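Kitchen drawers, and what we keep in them

Our June swap evening at Jotgate was meant to be a brisk affair. Bring a kitchen thing you don't use, take home a kitchen thing you will, tea at half past seven, chairs stacked by nine. We had 26 people, 200 objects and one working kettle, and the chairs were stacked at twenty to eleven.

The plan was borrowed from our friends at Surach, who run the same thing every spring and make it sound easy. They left out the part about garlic presses. We received six. Five went home again with the people who had brought them, and the sixth is in the hall cupboard, where it joins the fondue set from last year.

What did move, and quickly, was anything dull. Wooden spoons went in the first ten minutes. So did baking trays, plain bowls and a colander with one leg shorter than the others. The pasta machine, which three separate members described as "hardly used", remained hardly used. There was a short and rather tense discussion over a good bread knife, settled by the toss of a coin and not mentioned since.

A fair amount of the talk over tea was about drawers. Most of us have one that no longer shuts, and several of us have given up and call it storage. The general feeling was that a drawer should hold what you reach for every day and that the rest can live somewhere you need a chair to get to. The opposing view was that if you put a thing where you need a chair, you have thrown it away slowly. We did not reach a vote.

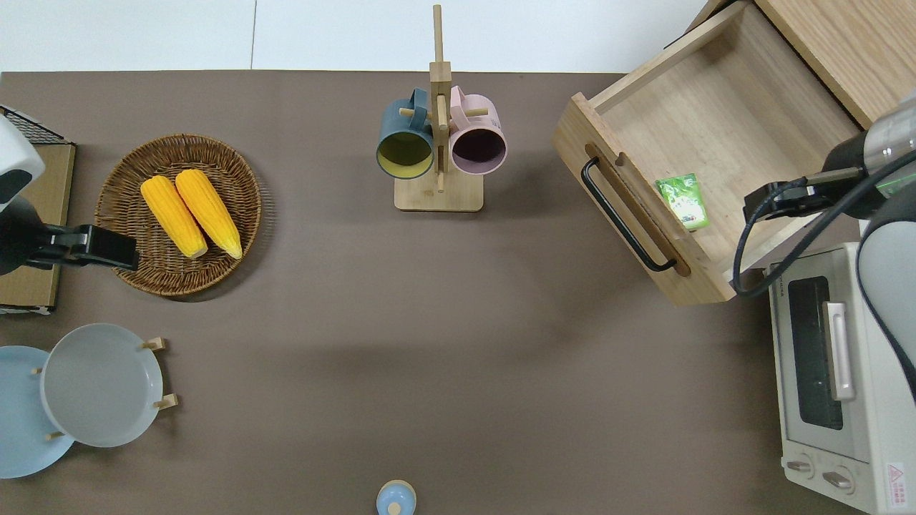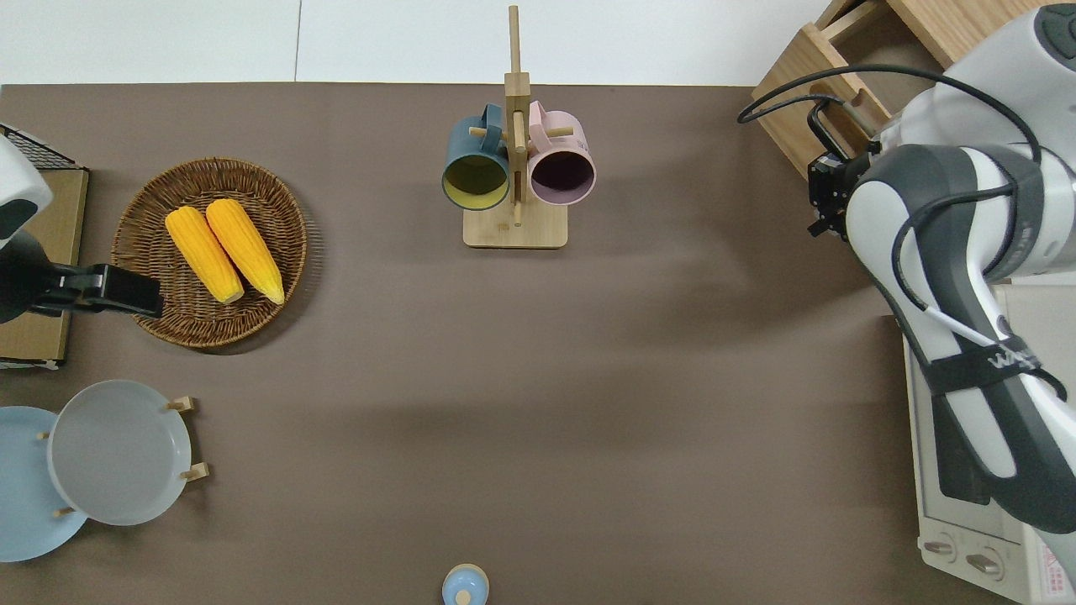
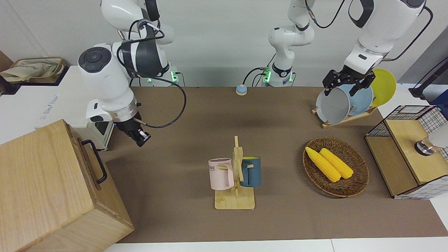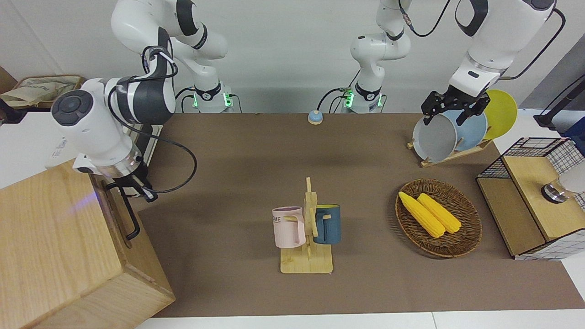 The one-drawer challenge

Out of all this came a challenge for the summer, which you are free to ignore, as most of you did the jam one. Choose the worst drawer in your kitchen. Empty it on to the table, all of it, including whatever is stuck in the back corner. Put back only what you have used since Christmas. Everything else goes in a box, and the box goes in the hall or under the stairs with the lid on.

If you fetch something out of the box, it has earned its place and may return to the drawer. If you can't remember what is in the box by the end of August, bring it to the next swap without looking inside. This last rule caused some unease. Takeaway menus do not count as objects and should be recycled on the spot, however fond you are of the restaurant.

Batteries of unknown health, single birthday candles and keys to previous homes are a matter for your own conscience.

Entry for the next swap is 50p, which covers milk and biscuits. Please bring things clean. We would also ask for no more than four items each, with a limit of one gadget for doing something to an egg. Anyone with a second kettle they could lend for the night should let us know soon, as the queue for the first one was longer than the queue for the bread knife.

Contact the Jotgate newsletter desk | © Jotgate Kitchen Swap | Back to top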